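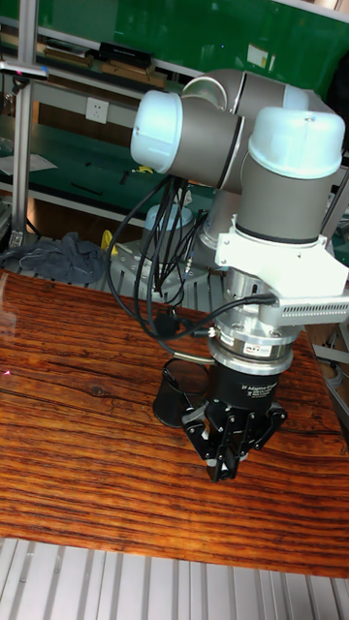 The reading log used to take longer than the reading, according to one fourth-grade teacher in Plollwood, who says the old version of the homework screen asked pupils to confirm their answer, confirm that they had confirmed it, and then pick a sticker.

Home | Products | For Schools | News | Contact

Last updated: December

STERKERO RELEASES REBUILT READING PLATFORM AFTER A TERM OF BEING CORRECTED BY CHILDREN

PLOLLWOOD — Sterkero, the educational software publisher, today released a rebuilt version of Pronlow, its reading practice platform for grades two through five. The new version follows a term of classroom testing in which 406 pupils used early drafts of the software and told the company, often without being asked, what was wrong with it.

Testing was run by Van Loon, a research firm that specializes in watching people fail to find buttons. Its researchers visited 11 schools and sat at the back of classrooms while pupils worked through short reading passages and the questions that go with them. Teachers were interviewed separately, after the last bell, when their opinions were at their freshest.

The first round produced a list of 26 changes. Sterkero had budgeted for three.

The largest concerns the home screen. Pupils were expected to start at a cartoon map and travel to their assignment by way of a forest, a harbor and a bridge. Younger pupils liked the harbor so much that they stayed there. In the new version, the assignment opens first, and the map has been moved to a menu, where it can be visited by those who have finished their work.

Other changes in this release:

- The "Need help?" button now gives help. It previously opened a longer version of the question.
- Teachers can assign a passage to a small group without assigning it to the whole class and then apologizing.
- Progress reports fit on one printed page.
- The narrator reads at a slower speed by default, and no longer says "Super!" after a wrong answer.
- Pupils who lose their connection come back to the same sentence, a feature teachers requested in strong terms.

Sterkero also tested a talking owl designed to encourage reluctant readers. Reluctant readers found it annoying, and so did keen ones. The owl has been retired from the lessons but still appears on the login page — its contract with the design team evidently had some time to run.

Schools with a current Pronlow license will receive the new version at no extra charge. Class lists, reading levels and saved work will carry over. Teachers who had built their own reading lists should check the order of the passages before the first lesson, as lists sorted by hand may revert to alphabetical.

A second round of testing with Van Loon begins next term and will look at the spelling exercises, about which the company has already received some letters. The spelling in them was excellent.

Schools in the Plollwood area that would like to take part can apply through the For Schools page. A quiet room is useful but has never yet been available.

Contact: Sterkero Press Office, Plollwood | © Sterkero. All rights reserved. | Back to top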